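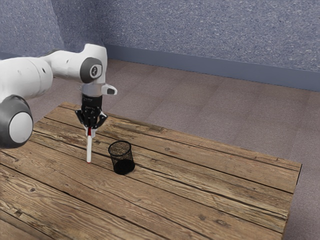 Budget the Simulator First

Every spring I read equipment requests from the shops and training centers around Nelholm, and most of the ones for robot arms look alike. There is a price for the arm, a price for the gripper, a line for a table and a fence, and a small figure at the bottom marked "software and setup." The bottom line is the one I would move to the top.

Simulation should be paid for first, in its own budget year if need be, and the arm should be bought with what has been learned from it. I have held this view since the Barros workshop spent two years' money on an arm that could not reach the back row of its own bench. The bench had been measured. The arm had been measured. The two had never been put together anywhere, on a screen or off it, until the crate was open.

A simple task will show most of what you need to know. Putting a marker in a pencil cup is a good one. It asks whether the gripper can hold something slim, whether the wrist can keep it upright, whether the fingers clear the rim, and where the elbow goes while all this is happening. A supplier's reach diagram answers none of that. A technician with a desktop computer and a decent model of the bench can get a first answer in 30 hours of work, and those hours cost far less than a return shipment.

Francine Morin, who keeps the accounts at Pusstead, disagrees with me, and her argument is a fair one. Simulated contact is not real contact. Fingertips wear, cups slide, table tops are never flat, and a center that spends its first year on a computer may find that its funding for hardware has gone to someone else by the second. She would rather have a modest arm on the floor in July and let people make mistakes with it.

I accept the part about contact. I would not sign off on a grip force from a simulator, and I would keep money back for testing fingertips on real parts. But the costly mistakes I have seen were about reach, mounting height and the wrong gripper, and a simulator catches those well enough.

The funding worry is harder. Many grant rules still treat a machine as an asset and a model of the machine as an expense, so the cautious buyer is punished for being cautious. Zachary Nguyen at Ploron got past this by asking for both in one request, with the arm's final specification left open until the simulation work was finished. It took 109 days to approve. He then ordered a smaller arm than the one he had first priced.

My advice to anyone filling in a form this year is plain. Write a line of 2000 for modeling the bench and the first task. Name the person who will do it and give them the hours. Leave the choice of gripper blank until they report back, and if the form does not allow a blank, call the office and ask for one.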